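Marking out a workshop floor with tape

Floor tape fails mostly through poor preparation. Vacuum first, then wash with a mild degreaser and rinse twice with clean water. Leave the floor overnight with the door closed. Concrete that has been sealed or painted needs the same treatment, as polish residue lifts the adhesive at the corners.

Set out the bays with chalk before cutting any tape. Measure from one fixed wall only. For a walkway beside a bench, 822 mm clear is a workable minimum; allow 300 mm more where a vice or drawer projects.

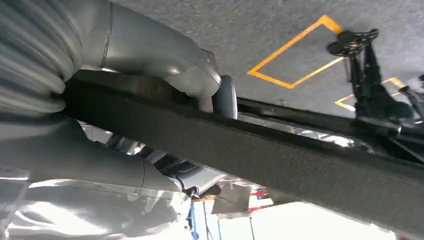
Bays for trolleys and stands should be taped as closed outlines. Corner marks alone use less tape, but they get lost once a few items are parked near them. Yellow reads well against a speckled grey floor, as with the complete rectangle on the far side of the felt-covered bar, and the flecks do not confuse the edge. On a plain pale floor a darker colour may be preferable. Butt the ends at the corners and avoid overlaps, which catch wheels.

Press the tape down with a hand roller, working from the middle of each run outwards. Do not stretch it. Stretched tape shrinks back and opens the joints, usually within roughly 17 days.

To remove old tape, warm it with a hairdryer and pull slowly at a low angle. Rub off any remaining adhesive with white spirit on a rag, ventilate the room and wash the patch before re-taping. Test the spirit on a hidden area first if the floor is painted.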